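分享 15 | 评论 2
阅读时间：8 分钟

新闻稿

Okeck 在 Sirden 正式开展 Givero 布草修补和再使用服务，面向小型旅馆和家庭客栈

（Sirden，三月）布草租赁和洗涤公司 Okeck 今天宣布，名为 Givero 的服务从本月起在 Sirden 正式开放申请。这项服务帮助小型旅馆和家庭客栈修补它们的床单、被套、枕套和毛巾，并且为已经不适合放在客房里的布草安排第二种用途。参加的旅馆可以保留自己的布草，也可以和 Okeck 的租赁布草混合使用。

Givero 在正式开放以前有过一段试行时间，一共 8 个月。参加试行的有 15 家旅馆，都在 Sirden 以及附近的山谷。在这段时间里，修补室登记并且送还了 578 件布草。这个数字只包括修补以后又回到客房使用的布草，改作其他用途的布草另外登记，没有放在里面。

为什么是小型旅馆

大的酒店一般和洗涤厂签长期的合同。布草坏了，由洗涤厂更换，费用已经写在合同里面。小型旅馆的情况比较不同。很多家庭客栈自己购买床单，自己洗，或者送到附近的洗衣店。一条床单有一个小洞，客人看见了会不高兴，所以店主只能把它收起来。时间久了，柜子里有一大叠这样的床单，丢掉觉得可惜，放着又占地方。

Okeck 在和客户谈话的时候，常常听到这个问题。有一位客栈的店主对我们说，她的储物间里，“坏得不多”的床单比好的床单还要多。我们认为这句话很好地说明了情况。床单损坏的地方经常只有很小的一块，多数在边上或者四个角，布料中间的部分还是很结实。

还有一个问题是购买。小型旅馆每次买的数量少，供货商不一定愿意为少量的订单保留同一种布料。几年以后，店主想补买同样的被套，可能已经找不到一样的颜色。淡蓝色和米白色的布草特别麻烦，因为不同批次放在一起的时候，差别很容易看出来。修补可以让原来的一套布草多使用一段时间，店主就不需要为了一两件而把整套都换掉。

服务的内容

旅馆把需要修补的布草洗干净，晾干，装进 Okeck 提供的布袋，送到收取点。现在 Sirden 有 2 个收取点，一个在火车站旁边的 Okeck 门市，一个在旧市场的北门。路比较远的旅馆，可以请送租赁布草的车顺路带走，这个不另外收费。

布草到达修补室以后，先在灯下面检查，然后分成三类。第一类是可以修补并且回到客房的，例如边缝脱线、扣子掉了、靠近边上的小洞。第二类是可以改小的，例如双人床单中间磨薄了，就从中间剪开，把两边转到里面缝合，或者改成单人床单、枕套。第三类是不能再用在客房里的，经过旅馆同意以后，改成擦布、家具的防尘罩或者包装用的袋子。

检查的结果会写在一张单子上，先发给旅馆看。旅馆没有同意以前，修补室不会剪开任何一件布草。这一点在试行的时候有过误会，我们那时的单子写得不够清楚，有店主以为“改小”的意思是把边收窄一点。新的单子已经改了说法，并且加了简单的图。 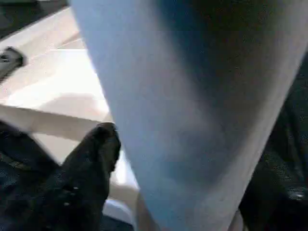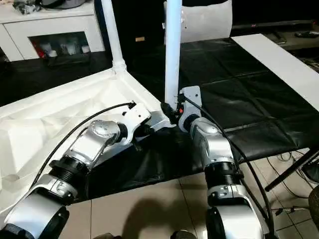 关于补布的颜色和质地，Givero 使用织布厂 Shaikh 的零头布。Shaikh 是一家生产平纹和缎纹床品布料的工厂，和 Okeck 合作已经有很多年。每次织布和裁剪以后，都会留下一些窄的布条，过去这些布条按重量卖掉。现在 Shaikh 把它们按颜色和纱支分好，交给修补室使用。因为不少旅馆的床单本来就是用 Shaikh 的布料做的，所以补布和原来的布常常很接近。当然，洗过很多次的床单颜色会变浅，新的补布看起来会深一点。修补室的做法是把补布先洗几遍再用。

如果没有合适的颜色，我们会告诉旅馆，由旅馆决定用相近的颜色，还是改作别的用途。有几家客栈选择了故意用不同颜色的补布，比如在白色的枕套一角缝一小块灰色的布。它们说客人对这个感兴趣，有时会问起来。我们没有特别推广这种做法，但是修补室可以做。

缝补的标准

旅馆的布草和家里的布草不一样，它洗的次数多，水温高，还要经过烫平。家里缝补常用的方法，在这样的条件下不一定能坚持很久。所以 Givero 对缝线和针脚有自己的规定。缝线要和布料有相近的缩水率，不然洗过以后补的地方会皱起来，客人躺在上面不舒服。补布的四个角要剪成圆的，尖角容易翘起，也容易在烫平的时候被勾住。

床单中间客人身体接触的部分，原则上不打补丁，只做改小。这个规定来自试行旅馆的意见。有的店主认为只要干净，补丁在哪里都可以，有的店主完全不能接受。经过讨论以后，我们选择了比较严格的做法，将来如果多数旅馆有不同的看法，还可以再修改。

毛巾的修补目前只包括包边和挂环。毛圈脱线面积大的毛巾，修补所用的时间太多，价格对旅馆不合算，我们建议直接改成擦布。浴袍不在服务范围以内，但是我们收到过不少询问，夏天以前会给出一个答复。

费用和申请方法

Givero 按件收费，价格分为“小修补”“大修补”和“改小”。价目表可以在 Okeck 的门市索取，也可以打电话请我们寄。改成擦布和防尘罩不收加工费，旅馆可以领回成品，也可以把它们留给 Okeck，由我们在租赁业务里使用。

申请的旅馆不需要是 Okeck 的租赁客户。只有一个条件：旅馆第一次送来的布草要有一张简单的清单，写明种类、件数和大概使用了多久。有些店主说不记得是什么时候买的，这没有关系，写“不清楚”就可以。我们需要清单，主要是为了送还的时候不会弄错。试行刚开始的那个月，我们把两家客栈的枕套送反了，它们的枕套几乎一样，都是白色带一条细边。后来每一件布草在缝边里都加了一小段布标，上面有旅馆的代号。

从送到收取点到送回旅馆，一般需要两个星期。滑雪季节和暑假以前送来的旅馆比较多，时间可能会更长。我们请各位店主尽可能在淡季整理柜子，这样修补室的工作也比较平均。

试行旅馆的意见

试行结束的时候，Okeck 请参加的旅馆填写了意见表。多数旅馆希望继续使用这项服务。它们最满意的是可以保留原来的布草，不满意的地方主要是等待的时间，还有收取点下午关门太早。根据这个意见，旧市场北门的收取点从本月起延长到晚上七点，火车站旁边的门市时间不变。

也有一家旅馆决定不再继续。它的布草比较新，需要修补的很少，专门送过来不方便。我们理解这个决定。对于这样的旅馆，也许每年集中送一次更加合适，所以新的规定里取消了每月最少件数的要求。

另外，几家旅馆提到了员工的培训问题。整理房间的员工最早看见布草上的损坏，可是如果没有一个固定的地方放，床单还是会和其他的一起送去洗，小洞就变成大洞。Okeck 因此准备了一张可以贴在布草间里的说明，告诉员工哪一种损坏应该马上拿出来，哪一种可以继续使用。说明可以免费领取。

接下来的安排

今年四月和五月，Okeck 会在门市举办开放的上午，店主可以带一两件布草过来，由修补室的同事当面看，并且说明可以怎样处理。不需要提前报名，但是如果带来的布草很多，请先打电话。

Shaikh 方面表示，会继续提供零头布，并且考虑为小型旅馆保留几种常用的颜色，让补买变得容易。这个计划还在讨论，确定以后两家公司会共同通知客户。

关于 Okeck

Okeck 是一家布草租赁和洗涤公司，总部在 Sirden，为旅馆、餐厅和诊所提供床品、毛巾、桌布和工作服。公司有自己的洗涤车间和修补室。

关于 Shaikh

Shaikh 是一家织布厂，主要生产床品用的棉布和混纺布，客户包括布草公司和床品加工厂。

媒体联系

需要更多资料、价目表或者希望参观修补室的媒体，请联系 Okeck 新闻办公室，工作时间为上午九点到下午五点。参观修补室请提前一个星期说明人数。

本网站使用 Cookie 来改善您的浏览体验。继续浏览表示您同意我们的 Cookie 政策。[接受] [设置]

订阅 Okeck 通讯，每月收到一封邮件。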